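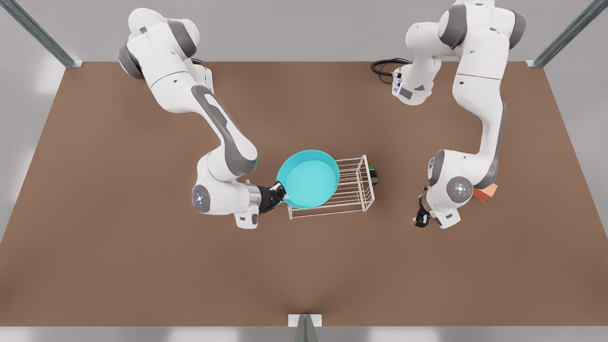 Fulard Dish Rack, Wire, White — My Review After One Month

I bought this rack in March for the small kitchen in our apartment in Mollville. Before it I had a plastic one from Grendus, and the bottom always became slippery and smelled a little bad.

The good side first. The wires are strong and the coating is smooth, so my cups don't get scratches. Deep bowls stand well if you lean them against the side. It weighs very little and I can lift it with one hand when I want to wipe the counter.

Now the problems. The slots are too narrow for thick plates — mine are heavy ones from my mother-in-law, and I must put them in every second slot. There is no tray in the box, so I lay a towel under the rack and change it each evening. Small spoons fall through between the wires. I wrote to the shop about a cutlery holder, and Shih-chieh Shek answered the next morning that Fulard doesn't make one for this size.

I also looked at the Chang rack with two levels, but it is too tall to go under my cabinet.

I would buy the Fulard again for bowls and glasses. For a family with many big plates, I would take the wider model.

Posted April 8, 2026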